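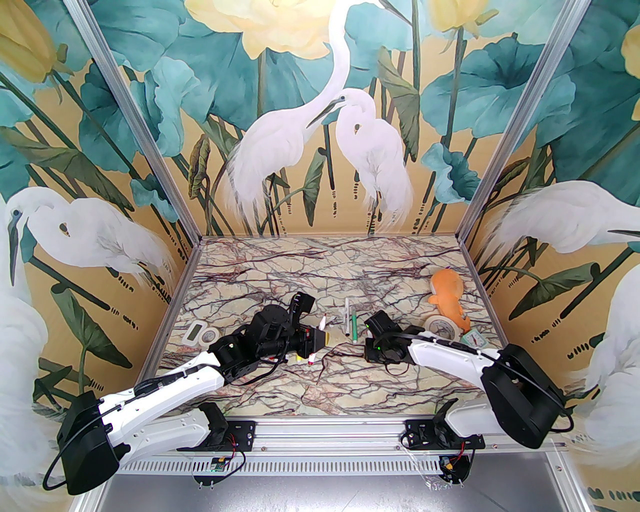

Back and side panels, egret and lotus mural, with marble-patterned tabletop.

Renance Painted Surfaces – data card

Summary
Renance is a collection of over 1,000 photographs of decorated panels and patterned tabletops, organized into 6 motif groups. The egret and lotus group holds 100 photographs.

Labels
Each record lists the main motif, the background color and the tabletop pattern. For this mural the entries are: egret, lotus; ochre; marble, cream and gray with dark veining. Blossoms and leaves share one label – plant.

Known limits
Artist and date of painting are not recorded. Color values have not been calibrated.

Maintenance
Labels are reviewed each June. Corrections should be sent to Torben Petersen.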